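PRESS RELEASE
06/05/2021

Hulham repair room opens its doors to old desktop computers

Hello from Hulham! I'm Mafalda Bragança and I look after the repair room at Plemitz, the little refurbishing workshop on Zesberg Lane. I've been itching to share this one - from today we're taking in unwanted desktop towers from homes, clubs and small offices, and taking them apart for reuse.

We tried it out quietly in April with 22 towers from Schwerdtfeger, the stationers round the corner, and I had a lovely time (my back less so, some of those old cases weigh a ton). Plenty of them went back into use with a bit of swapping about, and the rest gave us a very handy shelf of spares.

The way we do it is simple enough. The tower goes down on its side, the side panel comes off, and then you can get at the memory slots, the cards, the power supply and the drive bays without skinning your knuckles. I like a machine with coloured tabs and latches inside, as you can see straight away where your fingers are meant to go. Memory and cards get bagged and labelled, and the bare case waits its turn on the rack.
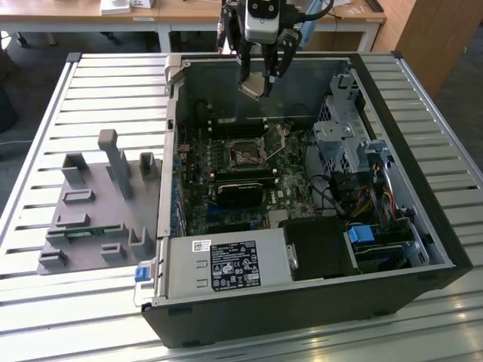
What should I take out of my computer before I bring it in?

Just your discs and memory sticks, plus anything you've plugged in round the back. Please leave the inside alone, even if you've got the screwdriver out already. If you want to keep the hard drive, tell us at the desk and we'll remove it and hand it back to you in a bag.

We've got room for 12 towers a week to begin with, so do ring ahead if you're clearing out an office. Dropping off is free for households. Businesses pay £20 a load, which goes towards screws, bags and labels, and I get through an awful lot of labels.

Monitors and printers will have to wait, sorry! I'd love to say yes but there's no shelf left to put them on.

Press and visitors are welcome to come and have a nose round. Ask for Mafalda at the Plemitz desk, Zesberg Lane, Hulham.

ENDS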